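**FOR RELEASE IN JUNE**

# Tilirus Brings Its Slim Non-Slip Hanger to Clillwood

CLILLWOOD -- Tilirus, the small housewares company from Sirkham that has been fussing over closets for 18 years now, is very happy to announce that its slim non-slip clothes hanger will go on sale this June at the Vondráček home store in Clillwood, and we couldn't ask for a nicer place to put it.

If you have ever opened the closet door and found your favorite blouse in a heap on top of your shoes, you already know why we made this one. The hanger is beige plastic with a thin, open outline, and along the arms and the lower bars we've set strips of textured olive-green material that give a silky strap or a wide neckline something to hold on to. We tried plenty of other colors for those strips, and we kept coming back to the green -- it looks calm against the beige, and it's easy to spot when you're sorting one kind of hanger from another.
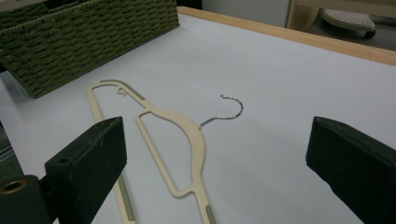

We also kept the little molded notches for straps, which our customers in Sirkham asked us for again and again (and they were right!). Sundresses, camisoles and the loops inside a good skirt all have a place to go. The hook is plain silvery metal, curved the way a hook ought to be, and the whole thing is slim enough that a crowded rail gets a bit of breathing room back.

The hangers will be sold in packs of 6, in the laundry and closet aisle on the store's lower floor. Shoppers who bring in 2 old hangers of any kind during the first week will get a small discount on their first pack, and the old ones will be passed along to a local clothing exchange.

The Vondráček store will also set up a folding and hanging table near the front entrance through the end of June, where anyone is welcome to bring a slippery garment and try it out before buying. Coffee will be on from opening time until noon.

Store and press inquiries: Tilirus Press Desk, Sirkham, extension 1574.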